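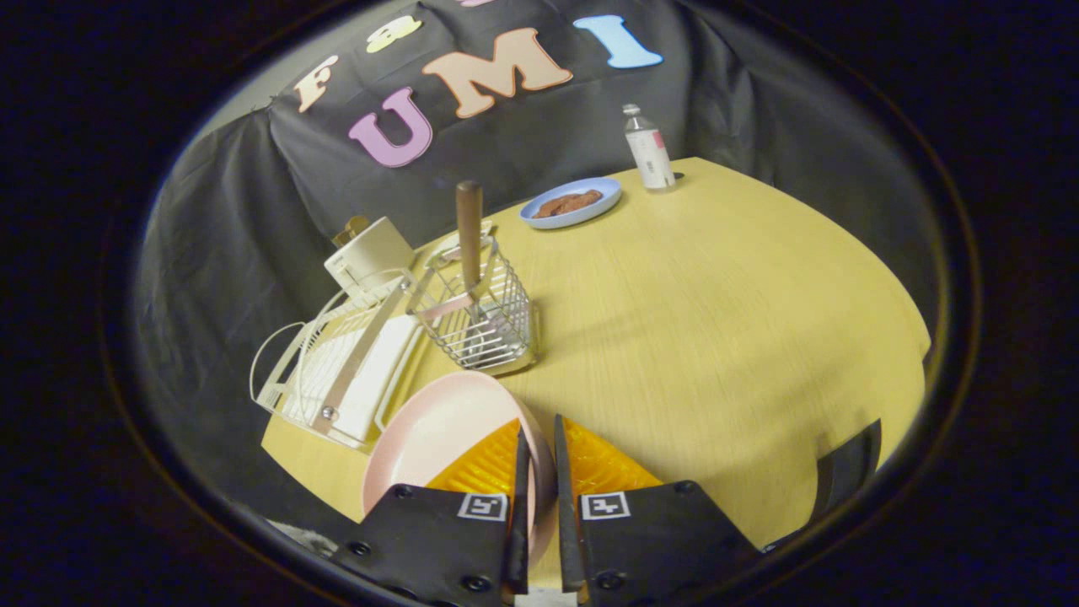
Clearing the table after a late breakfast

Leave a breakfast table long enough and it becomes a museum. Clearing takes 20 minutes if you go in order, and most of a morning if you wander about holding one plate.

1. Start with the plates nearest you. Scrape, stack, carry.
2. Stand the washed ones upright in the wire rack. Leaning them on each other in a heap is optimism.
3. Leave the toaster until it has cooled, then unplug it and evict the crumbs over the sink.
4. Cap the water bottle before you move it. I have learnt this more than once.
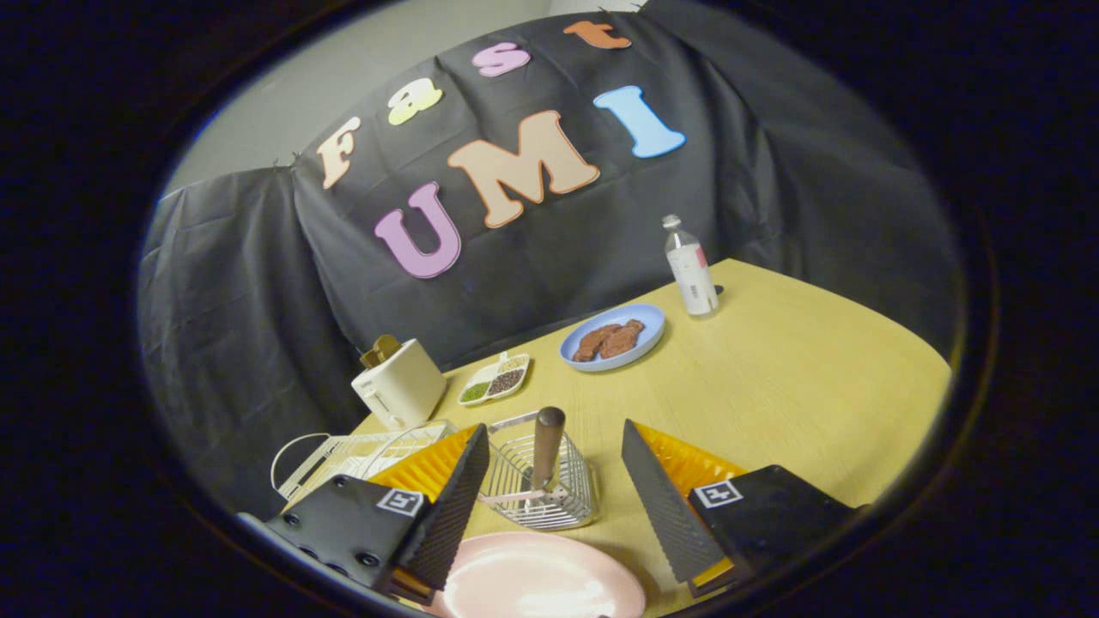
Do seeds left out in little dishes have to be thrown away?
Dry ones can go back in their jars, provided no buttery fingers have been in them. If in doubt, feed them to the porridge.

Wipe down last, crumbs towards you.

Related
Getting burnt bits off a wire basket
Toast for 6, one slot at a time

Contact Tiago Abreu | © 2018 Tredwood | Back to top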